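### 4.2 The drying rack as a place to keep things

We began the household visits with a fairly simple idea of how clean dishes travel. They are washed, they are set down to drain, and at some point they go back to the cupboard, where they wait for the next meal. Our interview guide was even arranged in that order, with a page for each stage. By the second week of February we had crossed out most of the third page, as so many of the families we sat with were using the rack itself as the cupboard, and seemed a little puzzled (kindly so!) that we kept asking where the bowls lived.

Of the 40 households in the Zaltgate sample, those with small kitchens were the quickest to tell us this, but they were by no means the only ones. One woman who had a full wall of cabinets kept her holiday plates in them and ate every ordinary supper from the same few dishes, which went from rack to table to sink and back again. She called the cabinets "the museum." A retired couple in Plamberg had given up a whole shelf to jam jars and string for the same reason: the things they ate from never got that far. We have come to think of these as *resident dishes*, borrowing a word that one of our participants used for her soup bowls, and we keep the term through the rest of the paper.

Where the rack stands matters a good deal more than we had expected. The earlier literature on kitchen layout, Kovačević included, treats the rack as something that belongs to the sink, and it is drawn there in nearly every plan we looked at. In our own visits we found racks on window ledges, on top of washing machines, on a stool in a hallway and, quite often, on the dining table. A table rack changes the meal in small ways. People reach into it while they are already seated. Children who can't manage a high shelf can fetch their own bowl, and several parents told us with some pride that this was how setting the table had first become a child's job. It also takes up room, of course, and we heard plenty of good-natured grumbling about elbows.

Utensils deserve a word of their own here. In the homes where chopsticks were the everyday tool, they were very seldom sorted into pairs before being put away. They went into a cup or a holder as a bunch, old ones and new ones together, and the matching was done at the moment of eating, by whoever was eating. We asked about this more than once, and the answers were mostly shrugs, though one grandfather explained at happy length that a pair only has to agree in length and that color is a matter for guests. Forks and spoons were treated with more ceremony, and tended to have a drawer with compartments even where nothing else did.

Figure 4 gives a sense of the arrangement as it looks on a dining table, with the bowls and the chopsticks kept side by side over a striped cloth.

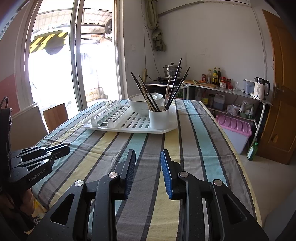
**Figure 4.** White dish rack on a dining table, with white bowls and a holder of mixed dark and lighter wooden chopsticks.

What we find useful in a setup of this sort is how close the eating things are to one another. A bowl and a pair of chopsticks can be picked up with hardly a stretch, and the cooking side of the room, with its cooktop and steamer pot on a counter against the back wall, is left to do its own work. Participants with similar layouts spoke of the table as having "its own kitchen," and when we asked them to sketch the room from memory they nearly always drew the rack before they drew the chairs.

We should add a caution about the coding. The Doment scheme, which we adopted for the 2,000 object entries in our inventory, asks that each item be given one storage location and one location of use. For resident dishes on a table rack these are the same place, and our first pass recorded many of them as "not put away," a label that would have surprised their owners very much. We recoded those entries by hand as stored, and the tables in Section 5 use the corrected version.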